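Reading time: 3 minutes

Minutes of the General Meeting of the Skirach Harness Racing Owners' and Trainers' Club

Held 2022-11-13 in the members' room at Skirach, after morning trackwork

In the chair: Usha Rodrigues
Minutes taken by: Napaporn Phetsri

Welcome and apologies

Usha opened the meeting a little late, as several members were still hosing down horses, and thanked everybody for giving up what was left of their Sunday. Apologies had come in from the Sirkton stables, who were on the road home with the float after a long night at the trots, and we all wish them a safe trip and a good sleep.

Minutes of the last meeting

Taken as read and accepted, with one correction. The mare Diệp had been put down as a three-year-old when she is four, and her owners would very much like it known that she ran second in her heat and was not third as written. Napaporn apologised to them and to the mare.

Track and stabling

There was a long and mostly good-natured talk about the back straight, which has been riding heavy near the far turn after all the rain. Members who work their pacers early said the going is fair enough in the sulky but that young horses are breaking stride there. It was agreed to ask for the turn to be graded again before the next trial morning, and for the harrows to go round between the fast work and the slow work.

The two end boxes in the visitors' row still have doors that stick. Ulteck has quoted for new runners and hinges, and the meeting was happy to go ahead.
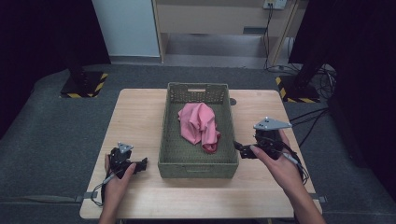

Olive-green basket and pink cloth, on the table.

Summer trials

Usha took us through the plan for the February trials, and she has clearly put a great many evenings into it. There are 68 nominations so far, which is a lovely number for a club of our size, and it does mean that the programme will have to be spread over three mornings. Two-year-olds will go first each day while it is cool, from a standing start on the opening morning and behind the mobile after that.

Some members felt that the novice drivers ought to have a heat to themselves. Others remembered learning a great deal from being thoroughly beaten by their elders, and said so at some length. In the end it was moved, seconded and carried that there will be two novice heats, with the rest of the fields left open as before.

Trainers are kindly reminded that gear changes must be handed in on paper the evening before. A shout across the stable yard does not count, however well everybody knows your voice.

Other business

A member asked whether the tea urn might be switched on before trackwork instead of after it. Warmly supported all round. Napaporn will see to it.

There was a round of applause for the youngsters who led up so nicely at the last meeting, and who have asked if they might do it again. They certainly may.

Actions

Usha to write about grading the far turn and to confirm the order of heats.
Napaporn to accept the Ulteck quote and send out the gear forms.

The meeting closed in time for lunch. The next one will be held in the same room once the trials are over.

Contact the club secretary | © Skirach Harness Racing Owners' and Trainers' Club | Back to top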